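Course handout, Unit 2: Open Wire Shelving and Hanging Containers
Instructor: Enikő Orbán
Practical sessions: Oduor Mfinanga

## 1. Purpose of the unit

Students in Household Storage will learn to assess an open wire shelf, to sort its contents and to return them in an order that another person can follow. The unit assumes that the Szekeres reading has been completed. Students who joined the course after August should obtain the reading packet from the department office before the practical session.

## 2. Terms

A *wire shelf* is a shelf formed of rods with open gaps between them. A *hanging container* is any basket, bin or bag that is carried by a rail or rim. A *loose item* is anything placed directly on the wire without a container.

Woven baskets are treated in this course as light containers. They hold their shape well, but the weave may catch on knit fabric.
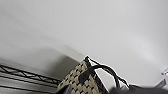 *Figure 1. Black wire shelf and woven basket with a repeating black pattern.*

## 3. Survey of the shelf

The survey is completed before any item is moved. Record the contents by type on the Alley form, using the categories given there: boxed goods, wrapped goods, cleaning supplies, fabric, and other. An item that cannot be identified with confidence is entered under "other" with a note of its color and shape.

Mixed shelves call for particular care. Cardboard boxes, a green sponge and soft fabric articles may share the same wire surface, and small packages can settle between the rods. Where the rack stands on casters, check that it does not roll before reaching across it.

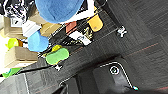
## 4. Sorting procedure

1. Remove fabric articles first and place them on a clean surface.
2. Remove flat paper items and packages, keeping printed sides upward.
3. Remove boxes last. Do not stack them on soft goods.
4. Wipe the wire with a dry cloth, working from back to front.

A basket with handles may be hung on the back rail, where it leaves the shelf in front of it available for larger goods. The rim of the basket should remain level, and both handles should be easy to reach. 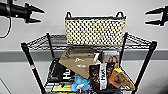 Items of daily use belong toward the front. Seasonal items may be kept behind them – provided that they are labeled – and spare packaging should be flattened or discarded. The Skakmont method of sorting by room is acceptable in written work, but the practical session follows the Alley categories.

## 5. Filling containers

Each container is assigned one category. Goods in clear plastic bags may stay in their bags, and any label should be turned toward the opening. Straps and handles are left free of the contents. Fabric hanging over a side is folded back if it would prevent the container from sitting straight on the shelf.
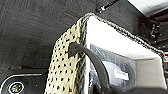
Heavy goods are placed at the bottom and fragile goods above them. A container should be filled only to the point at which it can be lifted with both hands and carried without tilting. Students using Sitov bins in the practical session must return them empty.

## 6. Written assignment

Submit a shelf report of up to 978 words, with the completed Alley form attached. The report should state the original arrangement, the categories chosen and the reasons for any departure from Section 4. Drawings are permitted and are not included in the word count.

Reports are due October 11, 2023, at the department office. Questions about the form should be directed to Oduor Mfinanga; requests for an extension go to Enikő Orbán in writing.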